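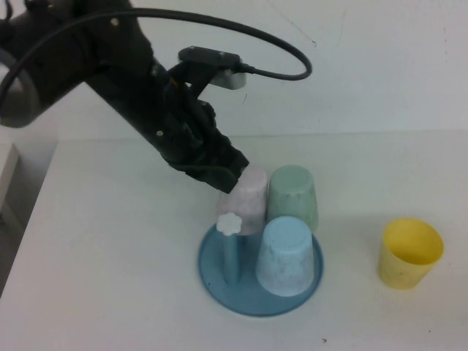
Pink cup, upside down, held above a blue tray.

I have now eaten at the Akande three times, which is twice more than I wanted to, and I still can't tell you what all the fuss is about.

If you live anywhere near Sandcombe you've had this place recommended to you. My dentist brought it up while her hands were in my mouth. Nelu Toma, who I trust on bread and on nothing else, sent me the menu with four exclamation marks. The sign over the door says 1748, and the back of the menu says the building has been "welcoming hungry travelers" ever since. I asked our server about that and she said she thought it used to be a feed store. I'd put my money on her version.

First visit was a weeknight in September. We had a reservation and waited 18 minutes in a hallway next to the coats. Fine, it happens. There's a bar you can wait at, but the stools were full of people who had also been told their table was almost ready. When we did sit down I ordered the lamb shoulder, because every single review mentions the lamb shoulder. It was good. I want to be fair here. It came apart with a fork, the sauce had some vinegar in it, and the beans underneath had been cooked by someone who was paying attention. It was also the size of a deck of cards, and the plate was the size of a steering wheel.

The rest of that meal I remember less kindly. The "hearth bread" is an extra charge and arrives cold, with butter that is colder. My husband had the trout and said it tasted like the pan. We shared a lemon pudding that had split, and when I pointed this out I was told it was meant to be like that. Maybe so. I've made a lot of lemon pudding and mine looks like that when I've ruined it.

So I wasn't going back. Then Tegwen Lougher had her birthday there and you can't really say no to a birthday. There were nine of us in the side room, which has a low ceiling and a speaker in each corner, and by the second drink we were all shouting. They do a set menu for groups at 53 dollars a head before drinks. For that you get a soup, a choice of chicken or mushroom pie, and a dessert "selection" – one small square of three different cakes, on a board. The chicken was dry. The pie was the best thing I've had in that building, properly peppery, with a crust that went all the way around and underneath. I'd have been happy with two of those and no soup.

Gwilym Lloyd, at the other end of the table, declared it the finest restaurant in the county. I asked him what other restaurants in the county he'd been to lately and he changed the subject to parking.

The third time was lunch, on my own, and I'll admit I went to see if I was being unreasonable. Lunch is better. It's quieter, the light is nice by the front windows, and you can get the pie by itself with a green salad. The coffee is weak. My bill had a line on it called "kitchen appreciation" that I hadn't seen mentioned anywhere, and when I asked, it was removed very quickly and very politely, as if they'd done that before.

What bothers me is the reviews more than the food. I went back and read a big pile of them and so many are the same review. "Cozy yet elegant." "Hidden gem." It has over 300 of them, it's on the main street, and it has a lit sign. How hidden can it be? Somebody always mentions the "secret family recipe" for the relish, too. I'm fairly sure that relish is Wandex, the kind that comes in the big tub, with some chopped dill stirred through. I have a jar in my fridge and I tasted it when I got home – same mustard seeds, same sweetness at the end. I can't prove it. I'm just saying I know that relish.

Sixten Sundqvist keeps telling me I'd like it better if I sat upstairs and ordered the steak. That may be true, but at this point I've given it three chances, and I don't think a place this expensive should come with instructions.

If you want a pie and you're in town at lunchtime, go, sit by the window, and read your check. For dinner I'd still drive out to Merkthorpe and eat at the counter at Grigoris Dimitriou's place, where the menu is short, the chairs wobble, and the bread comes out hot without you asking or paying for it. He was out of the octopus last time. I had the meatballs, and I took a second order home for the next day.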